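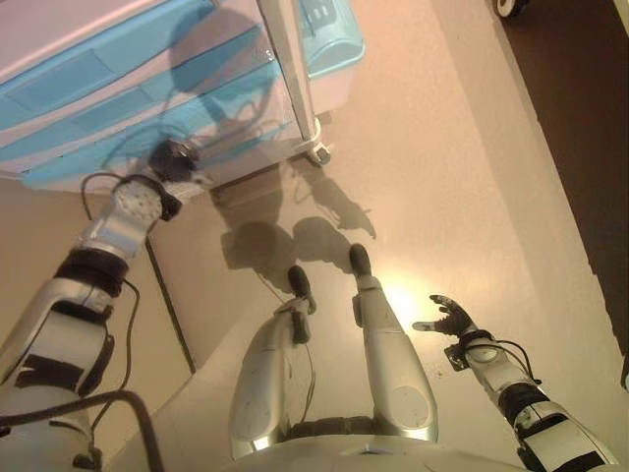

What do you all use to keep the drawers from rolling open when you push the cart over a door threshold?

A key lock does it if yours has one. Otherwise a strip of hook-and-loop across the fronts.

Posted 3/13/18 by tamsin_pruitt

I should have said what it's for. I'm setting up a medicine cart for a small adult day program. It's a plastic one with light blue drawers, on casters. Right now everything gets dumped in the top drawer and I can't find anything.

bkincaid44

Lock it every time you walk away. Then worry about the order. I'd put boxed medicine in the top drawer, bottles in the second, and gloves and gauze at the bottom.

malachy_d

I don't agree with bottles in the second drawer. If you use it every day it goes up top, box or bottle. Sorting by package looks nice and slows you down.

bkincaid44

Bottles tip over. That's my whole reason.

malachy_d

So put a divider in. I cut mine from a Jeddale drawer tray and they haven't tipped since December.

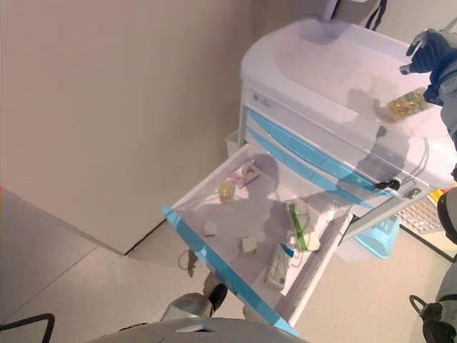
How often should the top drawer be emptied and wiped out?

Every 90 days is what we do, and sooner if something leaks. Check the dates on the boxes while they're out.

mei_begay

We had the same mess. Boxes lying flat, one at an angle, a small bottle in among them, crumpled packets nobody threw out. Stand the boxes on end with the name up and you get half the drawer back. Also, don't leave blister packs on the top of the cart. They slide off when you turn a corner.

tamsin_pruitt

I leave the next dose on top so I don't forget it.

mei_begay

I'd still put it in the drawer, at the front. Anybody can pick it up off the top.

malachy_d

The recessed tray on top is fine while you're standing there. Put it away before you leave.

r_villanueva

Has anyone tried the Kevska dividers? Our supplier wants 43 dollars for a set.

bkincaid44

Too much. Cut up a tray like Malachy did.

tamsin_pruitt

I'll try the tray. The daily stuff is going up top and the bottles are getting a divider. Sorry, Barrett.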